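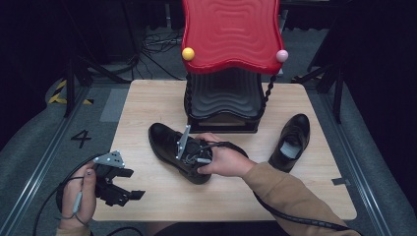 布雷克堡旧皮鞋修补服务延长至明年春天 新增两处收鞋点

布雷克堡（Brerkberg）市内的旧皮鞋集中修补服务将延长到明年春天，收鞋点也会增加两处，分别设在火车站南出口的行李寄存处旁和东岸的社区图书馆一楼。这项服务由鞋类零售商Stelia牵头，修补工作交给当地的修鞋铺Yazdani承担，皮料由城外的制革厂Skirnari供应。三方在12月初对外公布了延长的安排，原定的结束时间是年底。

按照Stelia提供的数字，服务开办以来共收到2,860双鞋，绝大部分是皮鞋，也有少量短靴和带皮面的工作鞋。其中107双因为鞋底与鞋面之间的结构已经损坏，没有办法修补，征得鞋主同意后拆成零件，可以用的鞋跟、鞋扣和衬里留作备料，其余送去处理。

市民可以把鞋送到任意一个收鞋点，不要求是在Stelia买的，也不限品牌和购买年份。收鞋时工作人员会在鞋内侧贴一张纸质编号，填写一张单子，写明鞋主希望处理的部位。单子一式两份，一份随鞋走，一份由鞋主带回。过去有人把单子弄丢，取鞋时只能凭鞋的样子辨认，耽误了不少时间，所以从下个月起，收鞋点会同时登记手机号码，取鞋时报号码也可以。

最常见的毛病是后跟磨偏。Yazdani铺子里负责接单的店员说，送来的皮鞋多半是外侧后跟先磨下去，鞋主往往要等到走路有响声或者雨天打滑才想到来修。那时候磨损常常已经越过跟皮，伤到下面的跟体，工序多出一道，价钱也要往上加。如果跟皮刚磨掉薄薄一层就送来，当天就可以换好。

排在后面的是前掌开胶。这类问题在秋天特别集中，鞋子在柜里放了一个夏天，胶层变脆，穿出去走一段路就张开了口。店员提醒，不要自己用快干胶去粘。快干胶干了以后很硬，鞋底一弯就裂，裂开之后残留的胶又很难清掉，师傅要先把硬胶一点点磨干净才能重新上胶，磨的时候还可能伤到皮边。

再就是鞋面的折痕和干裂。折痕本身不算损坏，皮鞋穿过都会有，如果折痕里的皮已经裂开，就只能填补和补色，补过的地方在光线下仍然看得出来。铺子在收鞋的时候会把这一点先说清楚，免得取鞋时有争执。内里磨破的鞋也收，通常是后跟里侧那一小块，用薄皮贴补，费用不高。

价格方面，延长期内维持原来的标准。换跟皮、重新上胶和清洁上油三项实行统一价，表格贴在每个收鞋点的柜台上，其他项目由铺子看过鞋以后报价，鞋主同意才动手。报价后不同意的，鞋子原样退回，不收检查费。Stelia的会员卡可以抵扣一部分清洁上油的费用，换底和换跟不参加抵扣。

等候时间是这几个月里意见最多的地方。服务刚开始时，铺子承诺一周之内修好，入秋以后送来的鞋突然多起来，最慢的时候要等19天。有鞋主在意见簿上写，自己就只有一双能配正装的黑皮鞋，送修期间赶上家里办喜事，只好临时去借。Yazdani方面承认当时人手安排得不好，换季的鞋和急用的鞋排在同一个队里，谁也快不了。

从这次延长开始，收鞋时会分成普通和加急两类。加急只接受换跟皮和局部上胶，需要多付一点费用，第三个工作日取鞋。换底、补色、换内里这些要等胶和颜料干透的活，不接加急。店员解释，补色之后如果急着擦油，颜色会被带下来，前面的工夫就白费了，所以这几样再急也只能等。

Skirnari供应的皮料主要有两种，一种是做跟皮和半掌用的厚底革，一种是做贴补用的薄里皮。厂方表示，供给这项服务的大多是裁剪大件以后剩下的边角，厚度和质量与整张皮相同，只是面积小，做不了包和鞋面。过去这些边角按重量卖出去，现在由Yazdani的人定期去厂里挑选，挑中的才运走。运送用的是Stelia往市内门店配货的回程车，没有另外安排车辆。

底革的颜色也做了调整。开头几批都是本色，装到黑皮鞋上要把边缘染黑，染完还要等干。后来Skirnari把一部分边角预先染成黑色和深棕，铺子省了一道工，鞋边的颜色也均匀一些。浅色皮鞋仍然用本色底革，边缘只打蜡，不上色。

橡胶底的皮鞋这次也正式列入了收鞋范围。此前收鞋点的说法并不一致，河西的门店收，老市场的门店不收，有人跑了两趟才送出去。三方统一了口径：橡胶底磨平的，可以在前掌加贴一层防滑片，后跟另换；整片橡胶底老化发粉的，不再修补，会当场告诉鞋主。运动鞋、布鞋和塑料凉鞋仍然不收。

市内专门修鞋的铺子这些年一直在减少。老市场一带从前有一条小街，街口到街尾都有修鞋摊，现在多数改成了卖吃食和手机配件的店面，Yazdani是还在原址营业的一家。铺子的门面不大，前面是柜台，后面隔出一间做活的屋子，缝鞋的机器用了很多年，零件坏了要托人从外地找。接下集中修补的活以后，铺子在隔壁又租了半间，用来放等待干燥和等待取走的鞋。

铺子也在招学徒。要求不高，年满十八岁，手上有力气，能坐得住就行，做过缝纫或者木工的优先。学徒头几个月主要学拆旧跟、磨边和清洁，之后再学上胶和缝线，能独立换底通常要一年以上。学徒期间按月领工资，工具由铺子提供。目前已经有人来试工，有的做了几天嫌胶味重走了，留下来的先从打磨做起。

针对气味的问题，隔壁的住户也提过意见。上胶和补色都要开窗，赶上无风的日子，味道会飘到楼道里。Yazdani在后屋装了排风管，出口改到朝向停车场的一侧，并把上胶的时间集中到上午。住户方面说情况比秋天好了一些，晚间基本闻不到。

对于修好以后没有人来取的鞋，三方也定了办法。鞋修好后会发一次通知，一个月后再发一次，满三个月仍不来取，也联系不上鞋主的，由Stelia清洁消毒后转给市内的求职衣物借用处。那里常年向参加面试的人出借衬衫、外套和皮鞋，黑色系带皮鞋最缺，特别是偏大和偏小的尺码。鞋主如果不愿意这样处理，可以在送修时的单子上注明，鞋子会一直保管到本人来取为止，但超过三个月要付保管费。

也有市民问能不能直接捐鞋。答复是可以，送鞋时在单子上选“不取回”一栏，铺子会看鞋的情况决定修不修。鞋底断裂、鞋面霉变严重的不接受捐赠，请自行处理。捐来的鞋不单独排队，等铺子手上空闲时再修，所以从送来到可以借出，中间可能要隔比较久。

12月中下旬，Stelia在河西门店的二楼还会开一个小型的皮鞋保养课，每次下午两点开始，大约一个小时，不收费，需要提前在店里登记。内容包括怎样去掉鞋面的浮灰和旧蜡，怎样看皮面是缺油还是缺水，鞋油和鞋乳各用在什么地方，以及换季收鞋前要做哪些准备。参加的人可以带一双自己的皮鞋来，绒面皮和漆皮不适合现场练习，请不要带。

课上会讲到的几条，门店先印在了收鞋点的宣传单上。同一双皮鞋不要连着穿，中间最好隔一天，让里面的潮气散掉。淋湿以后用干布吸去水，鞋里塞上纸，放在通风的地方阴干，不要靠近暖气，也不要用吹风机。上油之前一定先除灰，灰和油混在一起会堵在皮纹里，越擦越暗。鞋油每次用米粒大小就够，抹开以后放一会儿再刷。穿鞋时用鞋拔，后帮不容易塌。

宣传单上还有一条关于撒盐的提醒。布雷克堡冬季路面结冰时会撒盐，盐水干了以后在皮面上留下白印，时间一长皮会发硬。白印可以用拧得很干的湿布蘸一点稀释过的白醋擦掉，擦完晾干再上油。不要在白印还在的时候直接打油，那样盐分会留在皮里。已经发硬开裂的鞋，送到收鞋点处理。

两处新收鞋点的时间略有不同。火车站南出口的收鞋点早上七点开门，方便上班的人顺路送鞋，晚上八点关门，午间不休息。东岸社区图书馆的收鞋点跟着图书馆的时间走，图书馆闭馆时不收鞋，也不能取鞋。原有的几处收鞋点时间不变。新收鞋点只负责收鞋和发鞋，不当场报价，需要报价的，铺子看过鞋以后会打电话或发短信联系鞋主。

图书馆方面表示，收鞋的柜子放在一楼入口左手边，与还书箱分开，请不要把鞋放进还书箱。送鞋时请用袋子装好，鞋带、鞋撑和自配的鞋垫最好取下来自己保管，如果一起送来，要在单子上写清楚，没有写明的，丢失后不负责赔偿。鞋面有泥的请先简单擦一下。

至于春天以后是否继续办下去，三方暂时没有定下来。Stelia说要看冬季的送修数量和铺子的承受能力，Yazdani希望能够先把学徒带出来，再考虑是否接收更多的鞋。Skirnari已经答应把边角皮料的供应保留到服务结束，价格不变。与邻近几个镇的修鞋铺合作的想法也有人提过，运送的费用由哪一方承担还没有谈妥。

年底节假日期间，各收鞋点的开放时间会有调整，具体安排贴在柜台上。放假前最后几天送来的普通件要到节后才开始修，有急用的请尽早送来，或者选择加急。已经收到取鞋通知的市民，也请尽量在放假前把鞋取走，铺子隔壁那半间存鞋的地方目前已经接近放满。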